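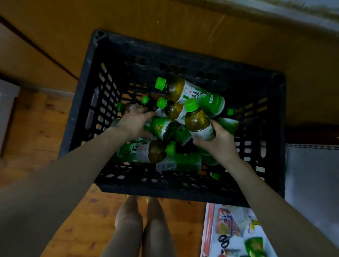 Rusine, 7/9/23

Coffrets DVD de séries : rangement, nettoyage, copie des cassettes

Les intégrales de sitcoms occupent beaucoup de place et vieillissent mal dans leur carton d'origine. Les consignes qui suivent valent pour les DVD pressés, les Blu-ray et, en fin de page, les VHS enregistrées à la télévision.

Dépose des disques
Appuyer au centre du moyeu avec le pouce et lever le disque par les bords, sans le courber. Les coffrets à disques superposés (deux par plateau, décalés) sont les plus risqués : retirer toujours celui du dessus en premier. Si une griffe du moyeu est cassée, remplacer le plateau. Les débris de plastique rayent la face de lecture dès que le boîtier bouge.

Boîtiers ou pochettes
Une collection de 431 disques en boîtiers standard remplit une bibliothèque entière. Passée en pochettes à doublure non tissée, elle tient dans deux classeurs Zaltero. Éviter le PVC souple, qui peut coller à la surface. Conserver les jaquettes à plat dans une chemise, dans le même ordre que les disques.

Numérotation
Ne rien écrire sur la face de lecture, ne pas coller d'étiquette sur le disque : le déséquilibre s'entend et certains lecteurs refusent la lecture. Noter le numéro sur la pochette. Format conseillé : titre abrégé, saison, disque. Dans le tableau de suivi, une ligne par disque, avec la langue des pistes audio et la présence ou non de sous-titres français. Les doublages diffèrent parfois d'une édition à l'autre.

Nettoyage
Chiffon microfibre sec, du centre vers le bord, en ligne droite. Pour une trace grasse, humidifier le chiffon à l'eau distillée avec une goutte de savon neutre, rincer, sécher. Pas d'acétone ni de produit à vitres. Le polissage ne concerne que les rayures de la face de lecture. Une atteinte de la couche métallique, côté étiquette sur un CD, ne se répare pas.

Température
Stocker entre 15 et 20 °C, à la verticale, loin d'un radiateur et du soleil direct. Une pièce à 19 °C convient toute l'année. Un garage non chauffé ne convient pas en décembre : laisser alors les disques revenir à température dans leur boîtier avant lecture.

Cassettes VHS
Rembobiner complètement avant stockage. Avance rapide puis rembobinage une fois par an. En cas de moisissure visible sur la tranche de la bande, ne pas introduire la cassette dans le magnétoscope. Pour la numérisation, le boîtier d'acquisition Vaněk demande une entrée S-Video ou composite. Enregistrer d'un bloc, découper les épisodes ensuite. Prévoir un disque dur externe et une seconde copie, rangée dans un autre logement.

À lire aussi
Régler le son des dialogues sur un téléviseur récent
Fixer une étagère Butau sur une cloison creuse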